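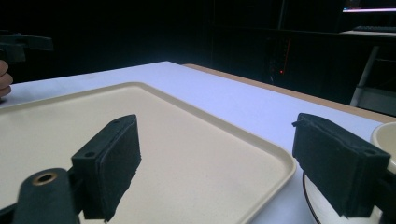

The Great Freezer Reckoning

My mother-in-law gave us a chest freezer in June, on the grounds that she was tired of looking at it. I was delighted. I had read things. People with chest freezers, I had gathered, cook once a month, never order pizza, and know what day it is.

We put it in the garage, where it hums in B flat, and I started filling it the same evening. Soup, mostly. I make soup the way other people make small talk, without thinking and far too much of it. By the end of summer I had 35 tubs in there and had labeled four of them. One of the four said "brown."

So last Friday I took everything out. The plan was to write it all down in a notebook, eat it in order and buy nothing until we hit the bottom. My friend Monique Rolland did this last year and claims it saved her 113 dollars in the first month, though she also claims to enjoy rowing.

The soups I expected. I did not expect the bread. Every heel of every loaf we have eaten since we moved here was apparently in that freezer, saved for breadcrumbs, by a woman who has made breadcrumbs once. 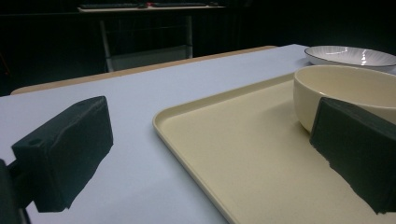
There was also half a birthday cake, and I have been going back and forth over whose. My husband says his. The icing was pink, so I have my doubts, but he ate a slice standing up in the garage and pronounced it fine, and I suppose that settles the ownership.

We are now ten days in. The first tub I thawed for dinner was applesauce, which we discovered after I had added garlic. The second was the brown, and it was very good, and I will never be able to make it again. The children have asked if we are poor. I told them we are organized – they said it tastes the same.

I did buy milk, and a lemon, and then on the way home a pizza. The notebook has a column for that now. Tonight is a flat thing in foil that might be lasagna, and if it's fish I'm going to my sister's.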